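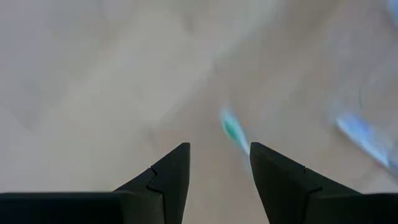 Figure 9. Wrist view during a fast approach. Fingers sharp, surface and objects blurred.

5.2 Recording a demonstration by hand

1. Press Guide on the Leitner arm and wait for the steady light.
2. Hold the arm by the collar, keeping your hands off the fingers.
3. Press Record, then move toward the item with the fingers open.
4. Slow down before the tips reach the item. If the wrist view smears as in Figure 9, you are moving too fast.
5. Close the fingers, lift, and pause for five seconds.
6. Press Stop and name the file.

Note: Files over 500 MB are split on saving.

CAUTION: Do not let go of the collar in Guide mode. An unbalanced arm can drop. If error 1217 shows, return the arm to its home position.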